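Handout 3: From Pixels to a Grasp, or Why Your Wrist Camera Needs a Calm Planner

Notes for the manipulation software unit, Sherif Abdelaziz
Revised 18 Jul 2019, with thanks to Loubna Younis for catching the swapped frame names in the old version

Welcome back, everyone. Last time we spent nearly the whole session on coordinate frames, and I know it felt like a lot of bookkeeping for very little robot. Today you get some of that effort back! We are going to follow one grasp request through the software, from the moment a picture arrives off the wrist camera to the moment the fingers are told to close, and at each step I'd like you to ask yourselves which frame the numbers are in. If you only take one habit away from this unit, please let it be that one.

What the perception node hands over

Our perception node is called Fikine, and Frauke Kramer has kept it small enough that you can read the whole thing in an evening (do read it, it is pleasant code). It takes in a color picture and the arm pose, and it puts out a list of objects. Each entry has a label, a mask, a rough position on the tabletop and a confidence between 0 and 1. The arm pose matters more than people expect. A camera on the wrist moves with the hand, so the same table comes out level in one picture and steeply tilted in the next, and a position worked out with an old pose will land somewhere quite wrong. Fikine matches each picture to the pose with the nearest time stamp, and if the gap is more than 100 milliseconds it throws the picture away. You will see "stale pose, dropped" in the log from time to time. A few of those are fine. A steady stream of them means that your clock is off, and you should come and find me.

The second thing to know is the hand mask. The fingers take up a good part of the view and they hide pieces of whatever is behind them, so before any object is segmented we project the gripper model into the picture and mark those pixels as "unknown." Please notice the word: unknown, and never "free." A planner that believes the space behind a finger is free will sooner or later drive that finger into something. 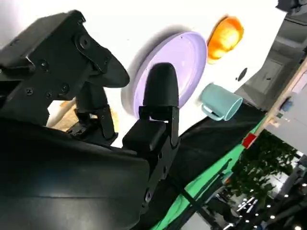
The same caution applies when a fingertip overlaps the rim of a plate in the camera's view. From one picture you can't tell whether the rubber is touching the rim or hovering in front of it, and the perception node can't either. It reports the overlap and leaves the question to the contact check, which reads the finger motor current. I have had many friendly arguments with Essam Farouk about whether the two should be merged. He may well be right in the long run, but for this course they stay apart, so that you can test each one without the other.

Choosing a grasp

The planner, Sisell, samples 1,000 candidate grasps for the object you asked for. Each candidate is a hand pose plus an opening width. Sisell then works through them like this:

First, drop anything the arm can't reach.
Next, drop anything that hits the table, a neighboring object or unknown space.
Then score the rest and keep the best 3.

For a plate, good candidates pinch the rim, with one finger on each side of it. For a mug lying on its side, you want the hand to come down across the body, or to take the wall at the opening, and the handle counts as an obstacle in both cases. Rounded, lobed things such as peppers are kinder in some ways, but their surface normals are noisy, so the scores jump around between pictures. Average over a few before you trust them.

For your homework

Run the planner on the plate recording with the hand mask on, and then again with it off. Write up to 2 pages on which candidates changed and why. Sang Chu has offered to look over drafts, and if your build of Sisell complains about a missing gripper model, pull the latest course branch and set the path in the launch file once more.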